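Subject: Re: [studytour] Notes from the exchange visit, and what to pack

Hello all,

I promised a proper reply once the laundry was done, and the laundry has now been done twice (the second load was mostly mud), so I have run out of excuses. Thank you to everyone who wrote while we were away. I read every message on the bus, usually out loud to whoever was sitting next to me, and I'm sorry if I didn't get back to you one by one.

Let me start with the question that came in from the group going out in May, as I know several of you are waiting on it.

> We are trying to settle the program for the second visit and would
> love to hear from the people who have just come home. Was five nights
> in Bruvunura too long? Some of us wonder if the time would be better
> spent in the villages up the valley. Also, how did the school visits
> go, and did you need to bring gifts? And last, is the walking hard?
> We have a couple of people with bad knees who are too polite to ask.

Five nights was right, in my opinion, and I'd fight a little to keep them. The first day hardly counts – we were all so tired that I remember the soup and not much else. By the third day, though, the people at the market knew us and had started correcting our pronunciation, and by the fourth we were being waved into kitchens. If you cut it to three you will see the town hall, the bridge and the museum and then leave just as it's getting good. What I would trim is the afternoon of welcome speeches. They were kind speeches, every one of them, but they were translated in both directions and the room was very warm.

The villages deserve more time as well, so if you can find an extra day somewhere, put it in Fluvine. We only had from breakfast until the bus at 4 p.m., and we spent a good part of that on the new footpath above the river. The local association rebuilt it after the flood with a grant of 3,000 euros and a great deal of their own labor, and they are very proud of it, as they should be! They walked us the whole length and stopped at every drain. I now know more about drains than I ever planned to, and I've been looking at the ditch behind my own house with new eyes.

About the schools. We visited two, a small primary school in Fluvine and the technical school in Bruvunura, and they couldn't have been more different. The little ones sang for us and then wanted us to sing back, so please, please choose a song before you go and practice it on the plane. We didn't, and we gave them half of a song about a train with three different sets of words. The technical school was more formal, with a talk from the staff and a long tour of the workshops, and then the students took over and it loosened up nicely. Their English is very good and they asked us harder questions than we asked them. One boy wanted to know what our town does for people his age in the evening, and I'm still thinking about how to answer him.

Gifts: small ones are plenty. Postcards of home went down better than anything we paid real money for. The maple candy was eaten before we had finished explaining it. I'd leave the big picture books behind, which are heavy to carry and a little awkward to hand over when there are 57 children in the room and one book.

As for the knees, the town is all cobbles but mostly flat, and you can take it as slowly as you like. The footpath is steeper, with one stretch of steps that has no handrail. Two of our group stayed at the bottom and had coffee at Šindelář, the bakery by the church, and came away with the better stories and a bag of poppy seed rolls. Nobody should feel bad about choosing the bakery. Bring shoes with a real sole and a rain jacket you trust.

A word on the bus, which several of you asked about before we left. The Hirkano company drove us all week, and they were on time every morning, even the morning when we weren't. The seats are narrow, the heating has two settings (off and July), and the driver will stop for photographs if you ask nicely and don't ask too often. Sit on the left going up the valley.

I've been putting our pictures in order, slowly, and I'll send the rest when I've worked out how to make them smaller.

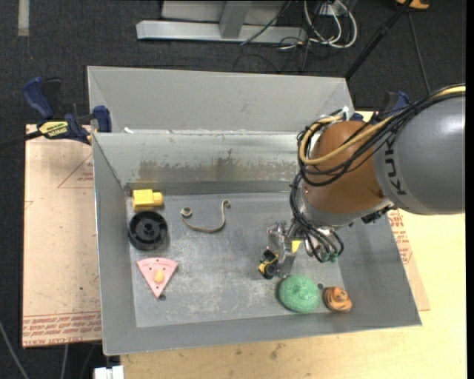 We're planning an evening at the library to show the full set and try some of the recipes, the dumplings for certain and the sour soup if I can get it to behave. The May group is especially welcome, so come with your questions and an empty stomach. If anyone has a projector that works with a newer laptop, please write to me off the list, as the one we used last time has finally given up.

And would whoever has my blue umbrella please keep it until then? I'm fairly sure it got off the bus with somebody.

With warm wishes to you all, and thanks again for such good company,

Your list keeper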